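Projects > Mathur House > Fit-out and Furniture > Progress report 3

Mathur House kitchen and activity room: where we've got to

June 12, 2026

Quick one as I'm on site most of this week. Full costs sheet goes over separately once the Tendik invoice is in. Figures below are ours, not audited.

Short version. Kitchen shell done. Activity room cupboards, going well but behind. Floor finished. Lighting, don't ask yet (see further down).

Spend since the last report is £3,552, nearly all of it on timber, hinges and handles. Still inside the furniture line. We had put aside £700 for extras and so far haven't touched it, though the worktop edging may well eat into it.

Cupboards. Design changed after the December meeting, as agreed with you by email. The first drawings had small round knobs. Several of the people who use the cookery sessions have poor grip and asked for something you can get a whole hand behind, so we went over to long bar handles in black, with a groove cut in the door behind each one. Wusia did the cutting. More fiddly than the knobs and slower per door but we think worth it, and the black against pale wood is easy to pick out for anyone whose eyesight isn't great. Two doors to a cabinet, handles upright on both.

Finish is clear, no stain. We did look at painting them but the group voted for keeping the grain showing and it saves a coat. 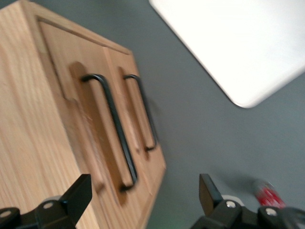 Mathur House Fit-out Team

Hanging and adjusting next. 8 cabinets in the order altogether, 6 delivered, the last pair are still with Luko and promised "shortly". Have asked for a proper date twice. If they slip again we will open the activity room without them and put the craft things on the old shelving for the time being. Not ideal, it's ugly and too high, but it's safe.

One snag on the doors. On two of the early ones the inside of the groove was left rough, you could feel it on your fingertips. Sent back, sanded, returned, fine now. Chukwuemeka Shehu went over every door by hand afterwards and passed them. He has also asked for a softer closing hinge on the low units where the toddler group will be. Priced it, small money, going ahead unless you object by return.

Floor. Finished and sealed. Took two goes, the first batch of sealant went cloudy by the back door and had to come up. Contractor did the second lot at his own cost. No effect on budget but lost us the best part of a week, which is why the cupboards are behind.

Worktops. Templates made. Cutting booked with Tendik. The corner by the sink is not square (old wall, no suprise) so there'll be a filler strip. Will send a sketch.

Lighting. Two quotes, both higher than we allowed. Third one asked for. We'd rather not cut the under-cupboard lights because that's where people will be chopping, but could drop the dimmers. Would like your view before we sign anything.

Bookings. Cookery group and the lunch club both want their old slots back. Have told them yes in principle, no start date given. The after-school lot are asking about storage for their own pans and we've said one cupboard, labelled, with a lock if they pay for the lock.

What we need from you
- ok on the soft close hinges
- a steer on the lights
- the second installment released as per the agreement, once you've got the costs sheet

Still to do before handover: last pair of cabinets, worktops in, lights, labels on doors, deep clean, fire check. Appliances are bought and sitting in the store, boxed.

Next report when the worktops are in. If you want to visit before that, come in the morning, the afternoons are noisy and there's nowhere to park when the school comes out.

Comments

Bev P.
Very glad about the handles. My mum couldn't manage the old knobs at all. Will there be any on the drawers too?

Fit-out Team
Hi Bev, yes, same sort on the drawers but shorter and going across.

lunchclub_ron
Any chance of the urn going back where it was? By the hatch. We've asked before.

Sandra
Lovely wood. Does it mark easily, thinking of the glue and paint on craft days

Fit-out Team
It's sealed so should wipe, but please use the mats. Ron, urn is on the list.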